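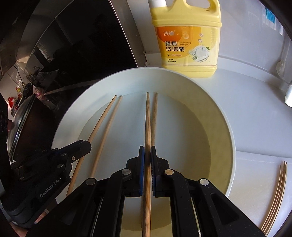 Essstäbchen aus Holz: eure Fragen, meine Antworten

Startseite | Küche | Holz & Pflege | Häufige Fragen | Kontakt

Zuletzt aktualisiert: 2021-10-14

Seit ich im Januar über meine Holzstäbchen geschrieben habe, kommen ständig Mails dazu, und weil sich die Fragen wiederholen (was völlig okay ist!), sammle ich sie jetzt hier. Wenn etwas fehlt, schreibt mir einfach.

Dürfen Holzstäbchen in die Spülmaschine?

Meine nicht. Ich hab's früher gemacht, mit einem Satz von Mivetti, und nach ein paar Wochen waren die Dinger rau wie eine Katzenzunge und zwei davon krumm. Lackierte halten etwas länger durch, aber der Lack platzt dann gern an den Spitzen ab, und den will ich wirklich nicht mitessen. Also: von Hand.

Und wie spülst du sie?

In einem runden weißen Becken, lauwarmes Wasser, ein Tropfen Spülmittel, weicher Schwamm. Ich lege sie paarweise hinein, dann muss ich hinterher nicht so lange sortieren. Immer in Faserrichtung wischen, von oben zur Spitze, kurz abspülen, fertig. Bitte nicht über Nacht im Wasser liegen lassen, da quillt das Holz auf und bekommt später Risse.

Wie trocknest du sie?

Erst mit einem Geschirrtuch abreiben, dann mit den Spitzen nach oben in ein Glas stellen, und zwar locker! Wenn ich sie noch feucht in die Schublade werfe, riecht die ganze Schublade muffig. Nach 45 Minuten an der Luft räume ich sie meistens weg, im Winter auch mal später.

Manche meiner Stäbchen sind dunkler als die anderen. Ist das Schimmel?

Meistens nicht, keine Panik. Holz ist nie ganz gleichmäßig, und ein Stäbchen, das öfter Sojasoße abbekommt, dunkelt eben nach. Streifen, die der Maserung folgen, stören mich gar nicht. Sind es aber kleine schwarze Punkte, die sich nicht abwischen lassen, oder riecht es komisch, dann weg damit.

Meine sind unterschiedlich lang, geht das?

Zum Essen sollte ein Paar gleich lang sein, sonst verrutscht euch ständig die Nudel. Zum Kochen nehme ich gern längere, dann bleiben die Finger vom heißen Öl weg. Aus einsamen Einzelstäbchen werden bei mir Rührstäbe oder Stützen für die Kräutertöpfe. Mein Nachbar Magnus Yule hat aus seinen einen Topfuntersetzer geklebt, sehr schief, aber er hält!

Muss ich sie ölen?

Unlackierte freuen sich drüber. Ich nehme das Pflegeöl von Pleker, einen Klecks auf ein Tuch, einreiben, über Nacht einziehen lassen und morgens den Rest abwischen. Bei mir kommt das dreimal im Jahr dran, öfter fand ich es klebrig. Lackierte lasse ich in Ruhe.

Wie kriege ich Knoblauchgeruch raus?

Zitronenhälfte drüberreiben, kurz warten, abspülen. Den Tipp habe ich von Arash Ghorbani aus meinem Kochkurs, und er klappt bei mir auch mit Brettchen. Gegen Fischsoße hilft es leider nur so halb.

Wann tauschst du sie aus?

Sobald die Spitzen splittern oder sich faserig anfühlen. Abschleifen geht einmal, mit ganz feinem Papier, danach werden sie mir zu dünn.

67 Kommentare | 3408 Mal geteilt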